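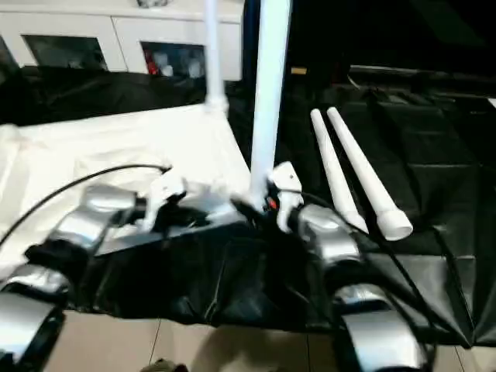 Two robot arms at a work table, white poles standing between them.

Politics and Protest, Unit 4
Counting crowds, and why everyone gets a different number

Instructor: Farzana Baloch
Read before section. Bring the Clullbridge packet and something to write on.

1. Who is counting

A crowd number always has an author. Organizers want it big, the police would like it to be manageable, and the mayor's office wants it to go away. Reporters want it by 6 p.m. So when you read that "thousands" marched, your first job is to find out who said so and where they were standing. If the story doesn't tell you, write "unsourced" in the margin and keep reading with one eyebrow up.

2. The grid method

The standard approach is older than most of your parents. Take an overhead view, divide the space into squares, estimate how many people stand in a typical square, multiply. A loose crowd gives each person a square yard or so. A tight one gives them much less, and a crowd reported by its own organizers seems to give them no space at all.

The trouble is the typical square. People bunch up near the stage, the shade and the food. If you pick your sample square next to the pretzel cart, you will get a historic turnout.
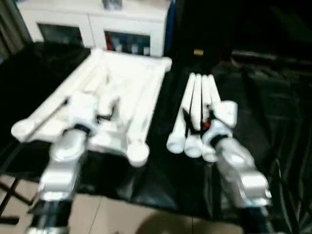

Moving marches are harder. A grid works for a rally, where people stay put long enough to be multiplied. For a march you pick a fixed point on the route and count everyone who passes it, which misses anyone who joined after your point or peeled off for coffee before it. Two counting points are better than one. The gap between the two totals tells you something about how much the crowd changed on its way.

3. Case: the Clullbridge bus march

In August, residents marched against the plan to cut the Katberg bus line. Organizers announced 2000. The city said "several hundred," a phrase that has ended many careers in statistics. A student team with clickers at the Harkon Street corner got 596.

Before you declare the students the winners, look at the route map in your packet. The Harkon Street corner comes before the library, where a second group was waiting to join. The organizers counted from the steps at the end, where the speeches were, and where shoppers were also standing around wondering what was going on. The city has not said how it counted, or whether it did.

Notice too what happened next. The council spent most of its next meeting arguing over the turnout and left 18 minutes for the bus line.

4. For section

Come with half a page on each of these:

What would you need to know before printing the figure of 2000?
Where would you have put a second counting point, and what would you expect it to show?
Does the size of a march tell an elected official anything that a petition doesn't?

Half a page means half a page. The Swati reading is optional this week, but the first 10 pages cover sampling far better than I do and have nicer maps.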